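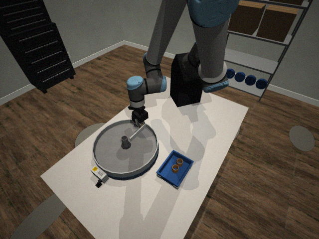

In praise of the plain gripper

4 min read

I have been comparing grippers for long enough to have grown fond of the dull ones, and I should like to say a word on their behalf before the next round of buying begins.

Our bench at Bulbridge lives mostly in simulation these days. We have the arm, the white table, a round grey tray with a peg standing in it, and a blue tray with a couple of rings, and on that modest stage we have now run 2441 trials with one hand or another bolted to the wrist. Yolanda Gallagher set it up last June and has resisted every plea to make it prettier, bless her. When people visit they look at the drawers and the shelving behind and ask when the real laboratory starts. I tell them they are looking at the part that taught us most.

The fashion is for fingers, and plenty of them. The Cluvevel hand has a great many joints and a very handsome brochure, and I wanted to love it, I really did. But each joint is one more thing to tune, and Kacper Gajewski spent 11 days on it before he would let the rest of us near (he is a patient man, and he came out of it rather less patient). The Skinduvwood gripper has two fingers that open and shut. We were using it the same afternoon.
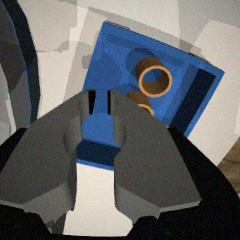 What I like about two fingers is that you can tell at a glance what they mean to do. When a grasp goes wrong there are only so many places to look — the approach, the width, the force — and a new student can work through them before lunch. Urszula Mazurek disagrees with me, warmly and often. She says I am judging tomorrow's tools by yesterday's tasks, and that a peg and some rings will never show what a clever hand is for. She may well be right about that. Of our trials, 1141 were with the Cluvevel, and she thinks it deserves as many again on something harder, perhaps cloth or cable.

I would happily give her those. I only ask that we write down the hours of tuning next to the success rates, as we never have before, and that the close-up views be kept along with the wide ones, where so much of the trouble hides behind the wrist. Then let Urszula choose the task, and I shall bring the biscuits.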